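I Don't Need My Phone to Fold a Third Time

Friday, January 27, 2023

Every January I tell myself I'll be more generous about new phones, and every January somebody sends out a press release. This year it was Herketti, which wants us to get excited about a handset with two hinges. It opens once into something like a paperback, then again into something like a place mat. The company says this is the last screen you'll ever need to carry. It said the same of the one-hinge model, which came out in August and already has a replacement on the way.

I've had the one-hinge model on my desk for most of that time. I paid for it myself, so I feel free to complain. Opened up, it's a nice thing to read on. I open it maybe twice a day. The rest of the time I carry a phone that's as thick as two phones, with a crease down the middle that I was promised I'd stop noticing. I notice it every time I scroll a map.

The new one adds a second crease and weighs 113 grams more than the phone I used before I got into any of this. Put it in a jacket pocket and the jacket hangs crooked. Herketti's answer is a leather sling, sold separately.

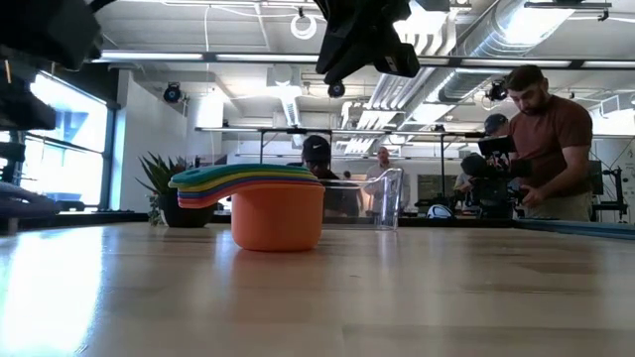
Then there's the software, and here I get really grumpy. A big screen is only as good as the apps that know what to do with it. Of the ones I use every day, 3 fill the unfolded display properly. The others stretch, or sit in the middle with gray bars on both sides, or restart when you open the hinge and lose whatever you were typing. My bank's app does the last one. I've learned to pay bills with the phone shut.

Homport, which makes the rival foldable, at least admits this is a problem. It has a page where you can look up which apps work in split view. The page is short. Fevetti skipped folding altogether and got called timid for it, and its plain flat phone is the one I end up recommending to relatives.

Price is the part that the launch videos rush through. The difference between the Herketti and a very good regular phone is 1000 dollars. For that money you could buy the regular phone and a decent tablet, and still have enough left over for a case for each. The tablet won't fit in your pocket, true. Neither does the Herketti, unless you shop for pants with it in mind.

I asked at the repair shop I use in Vallejo what happens when the inner screen goes. They won't touch it. It has to be mailed in, and you're without a phone until it comes back - the guy at the counter said to keep an old one charged in a drawer.

Maybe the hinge people will get there. Early laptops were heavy and silly too, and I'd have been wrong about those. But early laptops let you do something on a train that you couldn't do before. I keep waiting for the double fold to show me its version of that, and so far what I've been shown is a spreadsheet next to a video call, next to a weather app.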